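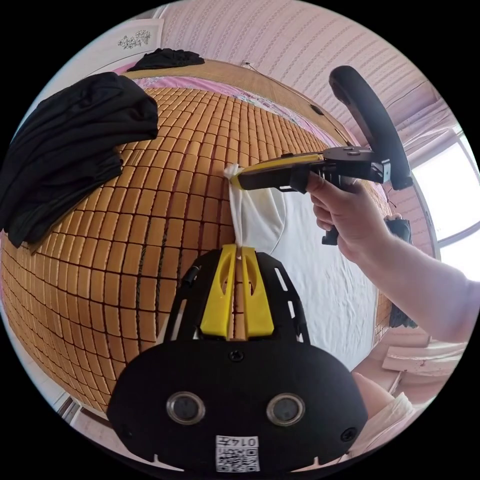 A white cloth stretched between two hand-held grippers.

Dondivgate: a collection of home recipes for bath salts, lip balms and hand creams

Version 2, 2023-12-16
Maintained by Eleri Lewis

What is in it

Dondivgate contains 1,137 recipes for simple body care products that people make at home, mostly as gifts. The recipes were typed from handwritten cards, from printed club newsletters and from the members' pages of the craft forum Sosadia, with the permission of each writer. Every recipe is in English. When the original was in another language, I made the translation myself and the field "translated" has the value yes.

Files

recipes.csv – one row for each recipe
ingredients.csv – one row for each ingredient in each recipe
units.csv – the table I used for converting cups, spoons and ounces to grams
notes.txt – remarks on single recipes, in no special order

The two first files are connected by the field recipe_id. Please do not sort ingredients.csv before you join it. The order of the rows is the order in which the ingredients are added, and there is no other field for this.

Fields in recipes.csv

recipe_id: whole number, never used again after a recipe is removed
title: as the writer gave it, with the spelling corrected
type: one of 4 values (salts, balm, cream, other)
yield_g: finished weight in grams, empty if the writer did not say
minutes: working time without cooling
source: card, newsletter or forum
translated: yes or no

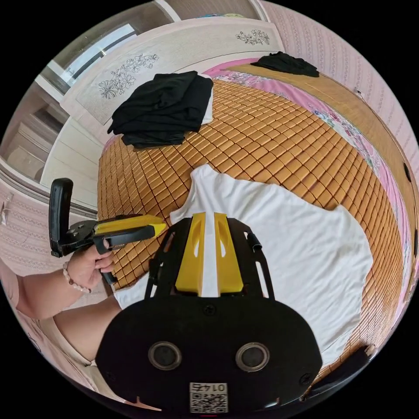 The type "other" is larger than I would like. It holds the bath melts, the foot soaks with milk powder and a small group of solid perfumes. In May I tried to divide it, but many recipes fit in more than one place and I went back to the old way.

How the weights were made

Most writers measure with cups and spoons. I changed these to grams with units.csv, which I filled by weighing the ingredients at my own kitchen scale. Coarse salt was the most difficult, as a cup of it can differ a lot depending on the grain. For beeswax I have separate rows for pellets and for grated wax. Essential oils stay in drops, and I did not convert them.

Known problems

Roughly 111 recipes have no yield. Some of them say only "fills a jar", and I left the field empty and did not guess.

The name "shea" can mean raw or refined butter. If the writer did not say which one, the ingredient is only "shea butter".

Some forum recipes are near copies of each other with a different scent. I kept them all. If you want to remove them, the Dafis script in the tools folder compares the ingredient lists and ignores the oils.

Recipes with fresh fruit or fresh herbs are marked in notes.txt. They do not keep long, and the storage time given by the writer was not tested by me or by anybody else.

Use

You may use the files for study, for recipe search programs or for your own kitchen. Please do not use them as advice for skin problems or for products that you sell. The collection was not checked by a chemist.

Changes since version 1

Added the Zemetti newsletter recipes.
Corrected the cup weight of Epsom salt.
Changed the field "time" to "minutes".
Removed recipes whose writers asked for it – their numbers stay empty.

Corrections are welcome. Send the recipe_id and the line as it should be, and if possible a copy of the original card.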